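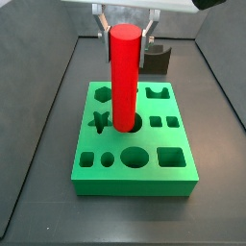 Is the Ritix dropper post worth buying for marathon and stage racing?
Only if your rear tire is narrow and your courses are rough. Most riders entering their first long race would get more out of a proper bike fit and a fresh set of tires.

Ritix dropper post, long-term review
By Tshepo Le Roux

Ritix says its new post gives cross-country racers the control of a trail bike with no penalty on the climbs. I have read that sentence on other boxes. So I put one on my own hardtail and rode it for 2,916 kilometers, most of them on the gravel and rocky singletrack between Nernden and Bandcombe, plus one wet edition of the Magagula marathon.

Installation took me an evening. The cable clamp sits inside the frame, and if you get the length wrong you pull the whole thing out and start again. I did that twice. The printed guide skips the step where the housing has to be seated before you set the saddle height, so do it first and ignore the order in the booklet.

On the trail the post drops fast and comes back up with a solid knock. The lever is small and stiff. With full-finger gloves and cold hands I missed it more often than I'd like, including at the top of the Bandcombe switchbacks, exactly where the thing is supposed to earn its keep. 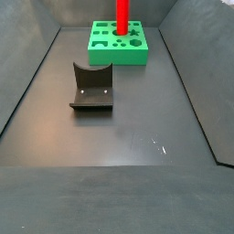

Green foam shape-sorter block near the back of a gray bin.

Then there is side-to-side play. There was none out of the box. After 8 weeks I could feel it through the saddle on seated climbs, and by the end I could hear it. The company's reply to my email called this normal wear. Maybe, but my old rigid post never wore at all.

Aishwarya Annamalai, who races the same marathons and is a good deal quicker downhill than I am, borrowed the bike one Thursday and liked it more than I did. She thought the lever was fine and the play didn't bother her. She also handed it back and raced on her rigid post that weekend.

Service is due every 200 hours according to the booklet. I'd halve that if you ride in mud. The seal kit is sold separately, which I found irritating at this price.

Good: quick action, tidy finish, light for a dropper.
Bad: stiff lever, poor instructions, play under the saddle.
Score: 2 out of 5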